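首页 > 副刊 > 短篇小说

打印 | 发送邮件

阅读时间:7分钟

封桥

2019-05-23

队伍从旧粮仓门口出发的时候，吕克·费尔布吕亨（Luuk Verbruggen）还在桥上量栏杆。他是市政处派来的，任务是在桥的两头各放一排铁马，中间留一条够救护车通过的道。图纸上写着道宽，他量了一遍，又量了一遍，发现南头的路灯杆占掉了一截。

他给处里打电话，接电话的女人让他等一下，然后线就断了。

桥对面是卡马特（Kamath）区。区里的人反对关掉夜班渡船，从一月份就开始签名，签了2299个，装在一只鞋盒里送到市政厅。市政厅收了鞋盒，回了一封信，说已转交有关部门。今天他们要自己走过去问。

吕克住在北岸，不坐渡船。他母亲坐。她在弗兰达诺（Flandano）面包厂上夜班，凌晨下班，坐船回来，鞋底上总有面粉。母亲没有在纸上签名，她说签了也要去上班。

警察来得比他早。两辆车停在桥头的药店前面，人站在车边喝水。带队的姓韩，四十多岁，帽子夹在胳膊底下。

“你这铁马够不够？”老韩问。

“图纸上够。”

“图纸上的路灯在哪儿？”

吕克把图纸展开给他看。图纸上没有路灯。

老韩看了一会儿，把帽子戴上，说：“那就往里挪两步，别跟灯较劲。”

他们一起把铁马往里挪。铁马的脚在石板上刮出很长的声音，药店的店员出来看，又回去了，把卷帘门放下一半。

十点刚过，听得见鼓了。鼓只有一面，打得不齐，中间隔着人喊话。喊的是“把船还给我们”，到了后面几排就只剩下“还给我们”。吕克站在铁马后边，穿着处里发的黄背心，背心上印着Rovusport，是去年市里办长跑时剩下的，处里没有另外做。

走在最前面的是个推自行车的老头，车后座绑着那只鞋盒。市政厅把鞋盒退回来了，里面的纸没有退。老头在盒盖上用粗笔写了“空”字。

老韩走到铁马前面，两只手放在看得见的地方。

“桥可以过，”他说，“走东边一侧，到市政厅广场为止。中间这条道不要站人。”

“我们要走中间。”一个年轻女人说。她举着喇叭，但是说这句话的时候没有用喇叭。

“中间是给救护车的。”

“有人要生孩子吗？”

后面有人笑。老韩没有笑，也没有生气。他回头看吕克，好像这条道是吕克的主意。

吕克说：“图纸上是这么画的。”

这话一出口他就觉得不对。女人把目光转到他身上，看了看背心上的字，又看了看他的脸。

“你是费尔布吕亨太太的儿子。”她说，“你妈跟我一条船。”

吕克点了一下头。

“船停了她怎么回来？”

他没有想过这个问题。准确地说，他想过一次，在一月，母亲把通知贴在冰箱上的那天晚上。他当时想，总会有公共汽车。后来他没有去查有没有。 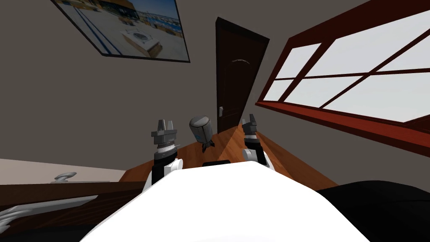

队伍停了下来。前面的人停，后面的人不知道，还在往上走，于是桥头越挤越紧。鼓也停了。老头把自行车的脚撑放下，从口袋里拿出一块饼，掰开来吃。

老韩对着肩上的对讲机讲话，那头的回答全是杂音。他又说了一遍，还是杂音。吕克听出来他有点急了，因为他开始用全名称呼这座桥。

“普伦德桥，普伦德桥南头。人比报的多。”

报的是860人。吕克不会估人数，只看见粮仓那条街一直到拐弯的地方都是头顶。

站在车边的警察走了过来，在铁马后面排成一行。有一个很年轻，头盔的带子没有扣好，老韩走过去替他扣上，一句话没说。对面有人开始拿手机拍。喊声又起来了，这一次前后喊得一样，吕克觉得脚下的石板在动。

有人推了第一下。不是女人，也不是老头，是他们后面被推的人。最边上的那个铁马歪过来，撞在路灯杆上，卡住了。吕克伸手去扶，手指夹在铁管和灯杆中间。他叫了一声，声音不大，旁边的人都听见了。

“停，停一下！”女人这回用了喇叭，“有人夹手了！”

老头把饼塞回口袋，过来抬铁马。年轻的警察也过来抬。两个人一里一外，抬了两次，第二次抬起来了。吕克把手抽出来，食指的指甲已经发紫。

“能弯吗？”老韩问。

他弯了一下。能弯，很疼。

“骨头没事。”老头说，“我修了半辈子船，夹过的手指头不止十个。”

“你一共才十个。”女人说。

“有的夹过两回。”

老韩看着歪在一边的铁马，又看看桥面。东边一侧的石板前年翻修过，窄，还有一段台阶，推着自行车不好走。中间是平的。他大概早就知道这一点。

“这样，”他说，“你们走中间，排四个人一排。我的人走两边。真有救护车来，听我哨子，全部往东靠。”

“说话算数？”

“我走第一排。”

女人想了想，转过身，拿喇叭把这几句话向后面讲了一遍。讲完以后，后面又自己往后传，传到粮仓那边花了好几分钟。吕克和年轻警察把中间的铁马一个一个搬开，靠在栏杆上。他只能用左手，所以搬得慢。

队伍上桥了。老韩走在老头旁边，中间隔着自行车。从后面看，像是三个人一起送那只鞋盒。

吕克没有跟过去。他的任务在桥上，要等人全部过完，再把铁马搬回原处，下午四点以前由卡车拉走。他坐在桥栏的石墩上，把手指浸在药店店员端来的一杯冷水里。店员是个话很少的男孩，把杯子放下就走了，卷帘门又升上去了一点。

过桥的人有不少看见他的背心，有一个孩子问他是不是今天有长跑。他说不是。孩子的母亲拉着孩子往前走。

处里的电话打过来的时候，队伍的尾巴刚刚上桥。还是那个女人。

“刚才断了。你要说什么？”

“南头有根路灯，图纸上没有。”

“哦。”她在那边写字，“影响通行吗？”

他看着桥面。四个人一排，走得不快，鼓重新打起来了，仍然不齐。

“现在不影响。”

“那我就写不影响。”

“你写有一根路灯。”吕克说，“另外帮我问一句，夜班船停了以后，凌晨从弗兰达诺那边回来，有没有公共汽车。”

“这不归我们处。”

“我知道。你帮我问一句。”

她停了一下，说她有个表妹在交通科，中午可以去问，不过不保证。他说好。他把号码又报了一遍，怕她记错，报到一半的时候，桥北头响起了老韩的哨子，队伍开始往东边靠。

吕克站起来，把杯子里的水倒进河里，往桥心走去，看看是不是真的来了车。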